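Grullomura bench notes

Stale frames on the wrist camera, and a funnel that got pushed

Posted June 21, 2025

I have been putting off writing this one up until I was sure of the cause. I am now sure of most of it. The short version: the arm pushed a funnel sideways while lowering toward the piece next to it, on an image that was out of date, and the software had every opportunity to notice and did not. Nothing broke. A glass piece in the same spot would probably have gone over.

Background for anyone who hasn't read the earlier posts. The Pichler task is pick and place with small lab parts: a funnel, a few pieces of clear glass, and an acrylic rack with holes for the tubes. The parts go on a dark cloth and the arm moves them between stands and rack. Clear parts are hard for a camera to see, so the last stretch of every approach is steered by the wrist camera. The fixed camera only gets the hand to a point above the part. From there down, everything depends on the wrist image being current.

Furner is my task runner. It takes the wrist image, asks the detector where the part is, and sends small corrections to the arm until the hand reaches grasp height. It also writes the log. I wrote most of it in a hurry last September and have been adding to it ever since.

What happened

The hand was going down beside the funnel, which was in its cork stand. The target was a glass piece next to it. Partway down, the corrections stopped changing. The log shows the same sideways offset being sent again and again, to the last decimal place. A real measurement never does that. Even with the arm standing still, the detector output wanders a little from one image to the next.

Since the offset wasn't zero, the hand kept drifting in that direction as it went down. One finger met the rim of the funnel and pushed it. The cork stand slid on the cloth. The contact force stayed under the stop threshold the whole way, as you would expect from a light plastic part in a light stand on a smooth surface. I pressed the stop button.

My first guess was the detector. Clear parts on a dark cloth give it trouble at certain angles, and it has been known to lock onto a reflection. I spent an evening replaying saved images through it and could not get it to misbehave. The reason was simple once I looked at the saved images themselves: during the fault they were all the same image. The detector had given the right answer for that image each time it was asked.

The cable

So the camera had stopped delivering new frames, and the driver had gone on handing out the last one it had. The next question was why it stopped.

The cables at the wrist leave the hand and make a loop before they run back along the arm. When I first routed them I left plenty of slack, on the theory that a tight cable fails sooner than a loose one. The loop hangs into the camera's view, and I had got used to seeing it there and no longer paid attention to it.

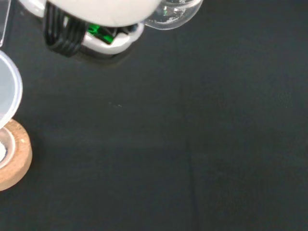 Wrist camera view of the cloth, with the cable loop at the housing.

With the last joint turned far to one side, the loop on my routing gets pulled up and the strain goes into the camera connector. With the joint turned back it relaxes. Neither position alone did anything. What produced the fault was the change from one to the other, and only some of the time. I could reproduce it by hand, with the arm held in position by the brakes, by pressing sideways on the cable where it enters the plug. Frames stopped, then came back when I let go.

The connector has no screw or latch. It is a friction fit, and the retention has worn. A new cable from the shop in Festano held better but could still be made to drop frames if I pushed hard enough. I take that to mean the socket is worn too, or was never very tight.

To get a rate I ran the wrist through its full turn with no grasping and nothing on the cloth under the hand, old cable, old routing. Over 1,000 cycles there were 8 gaps in the frame stream. Most were short. A couple were long enough to matter. That is a low enough rate that an ordinary day of testing can pass without one, which explains how I ran this way for months and thought the camera was fine.

The software part

A cable fault is a nuisance. What turned it into a collision was Furner, so that is where I spent the rest of the time.

There was a staleness check. It compared the time of the latest frame with the current time and stopped the motion if the difference was too large. Two things were wrong with it.

First, the limit was 1,000 milliseconds. I chose that when the camera was on a slow hub and the first frame after startup often came late. I never tightened it. The hand goes down at 20 millimeters per second on the final approach, so a frame could be stale by a full second, and the hand could be that much lower than the image showed, with no complaint from the check. For a part the width of a test tube, this is useless.

Second, and worse, the time being compared was the time at which Furner received the frame from the driver. When the driver handed out an old frame again, it got a new receive time. The check was therefore looking at a value that was always fresh as long as the driver process was alive. It would only have caught a driver crash. It never had a chance of catching a frozen image, whatever the limit.

I had tested the check, too. The test was to kill the driver and confirm that the arm stopped. It did, I marked the item as done, and the test said nothing about the fault that I later had. If you have a check like this, pull the plug on the camera while everything else keeps running. It takes less than a minute.

What I changed

The frame time now comes from the camera, set at capture, and travels with the image through the detector to the correction. The correction carries the time of the image it was computed from. If that time is too old, the correction is thrown away and the motion holds. I also moved the check so that it runs right before the command is sent, after the detector, so a slow detector counts against the limit as well.

The frame counter is checked separately. If two images in a row have the same counter, that is logged. If it goes on, the arm holds. This overlaps with the time check and I am keeping both. The camera clock drifts against the computer clock and I don't fully trust my correction for it.

On a hold, the arm stays where it is. It does not go back up. I went back and forth on this. Moving up seems like the obvious choice, but if the fingers are already closed around a piece that is still seated in the rack, moving up on no information is as bad as moving down. With a tube in the rack there is a stopcock partway along it, and the knob sticks out to the side far enough to catch on things.
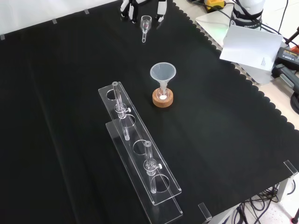 So a hold is a hold, and a person decides what comes next. The release command asks for confirmation and shows the last good image with its age printed across it in large type. The age was the one thing I wanted to know during the fault and had no way to see. The old display showed a perfectly sharp, perfectly normal image of the cloth the whole time.

I lowered the contact force threshold for the final approach as well. It now trips if I push on a finger with a pencil. It also trips now and then on the drag of the cables when the wrist turns quickly, so I turn the wrist first, let it settle, reset the force reading, and go down after that. It costs a little time per pick. A light part in a cork stand will still slide before the threshold is reached. I don't see a way around that with force alone, and I am not going to glue the stands down.

On the hardware side, the cable is now fixed to the camera bracket close to the plug, so that strain in the loop goes to the bracket. The slack has been shortened, but there is still a loop. A second tie further back keeps it from swinging. I had to redo this once after the first tie rubbed against the edge of the bracket and started to mark the cable jacket. A bit of sleeve went under it.

Results so far

I repeated the wrist cycles with the new routing and saw no gaps. I would not read too much into that. The old rate was low, and the worn socket is still in there. A replacement camera with a locking connector is on order, and I will move the bracket when it comes.

The software check is easier to be confident about. I unplugged the camera by hand at different heights during the approach, with a foam block standing in for the glass, and the arm held every time. I also fed Furner a recorded stream with repeated frames spliced into it, and it caught those. The recorded stream is now part of the test set and runs whenever I touch that part of the code.

Still open

The fixed camera has the same receive-time problem. It only sets the starting point above the part, so the effect is smaller, but a frozen image there could send the hand to where a part used to be. That change is written and not yet tested.

The old logs are also worth going back through. I have a folder of Pichler runs marked as detector misses, and I now suspect that several of them were frozen frames. The offset column should show it right away, with the same number repeated down the page. Those runs were used to tune the detector settings, so the settings may need to be redone. I have started on the oldest ones and will post the list when it is finished.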